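Clakari Path and Yard Rover
Sold by Kovov Outdoor Equipment

Price on request. Two-year warranty on the drive unit, one year on everything else.

The Clakari is a battery-powered rover for clearing and grooming paths. The maker's leaflet calls it "hands-free grounds care." We sell it, we service it, and we would not put it that way. Telmo Olmedo in our workshop ran one through February and his notes are the basis for this page.

What it does well
Drags a leveling mat in a straight line at walking speed. Blows leaves and light litter off a firm surface. Goes back to its charger without help, most of the time.

What it does badly
Edges. It can't tell a weed from a border plant, so the trimmer stays off unless someone is walking with it. It also stops for long grass that leans into its lane – and then waits there until a person comes.

Can it do the job alone yet?
No. A good crew member with a rake still finishes sooner on anything with bends, roots or gates. Waltraud Holzer, who looks after the trails at Flidville, kept hers for the long straight stretches and does the sides by hand. We think she has it right.

Specifications
Working width: 17 inches
Run time: 2 hours
Longest route it will store: 200 yards
Routes in memory: 7

Where it makes sense
A straight path of compacted sand and crushed shell or limestone, smoother down the middle, with small stones and debris along the rough margins and tall growth on both sides. The middle is work for the machine. The margins are still yours.
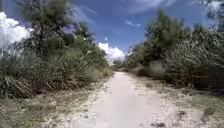

Accessories
Prieto leveling mat, spare battery, rain cover. The trimmer head is sold separately and we suggest you try the rover without it first.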